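12 May 2022, Prelley garment set, hand-held gripper demos

Continued the folding task with the two hand-held grippers. Target for this task is 216 accepted demos, same protocol as the Plendivgate batch. Printed cover stays on the bed as the work surface. It gives the tracker plenty of corners to hold on to, which plain sheets did not.

Changed the grasp rule this morning. Both ribbed corners are now taken with the jaws upright, and the fold of fabric has to sit between the pads before the tools move apart. Flat grasps slipped on the rib in 9 takes yesterday, all rejected.

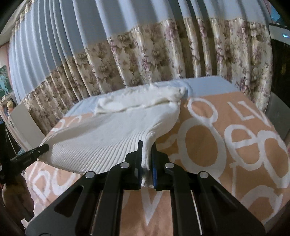 Why keep a take where the operator misses the first grasp and tries again?

The policy needs to see recoveries. A set with only clean grasps leaves it nothing to copy when the cloth slips. Keep the retry if the jaws open fully in between, and tag it "regrasp".

Sync between left and right tools: drift under one sample over a full take after the firmware change. Left trigger still reads slightly open at full squeeze. Recalibrate before the next session, then recheck the width log against the Economou jig.

Upload to Floltthorpe stalled at file 100, restarted, finished. Checksums match.

To do:
- replace right pad, spare is in the drawer
- trim dead time at start of takes
- June: towels, same grasp rule, 1,000 takes if storage allows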